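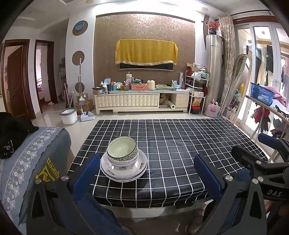
Workshop notebook, 13 February 2026
Talisman inks and the Raneo squares

Back at the bench after a long week, and happy to be here! The job is still the number squares from the Raneo manuscript, which we want to print in the Priltura edition the way the scribe laid them out. Page 18 was the trouble. The square of Saturn there is the usual 3 by 3, but the scribe has swapped two figures, so the bottom row no longer adds up with the others. I've left his mistake in and put a note in the margin (I'd want to see it, if I were the reader).

Mixed a fresh pot of the oak gall ink to the Strömberg recipe, with a little less gum this time. It went on pale and darkened nicely over about 3 hours – much kinder to the nib than the last lot, which dragged on every curve of the sigils.

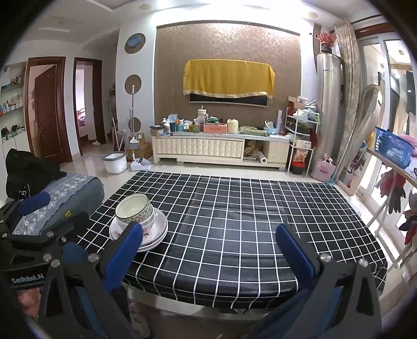
The planetary squares need a ruled ground before any lettering goes down, and I keep going back and forth on how heavy to make the lines. The Fledico proof has them in black on cream and they swallow the smaller figures. White lines on black, like the grid on that tablecloth, would hold up better for the Saturn plate, and black suits Saturn anyway. I'll try one plate that way and leave the rest alone.

Scans are at 300 dpi for now, fine for checking the sums but too soft for the seals. To redo: the whole Moon section, and the Mars seal, where my compass slipped. Order more gum arabic.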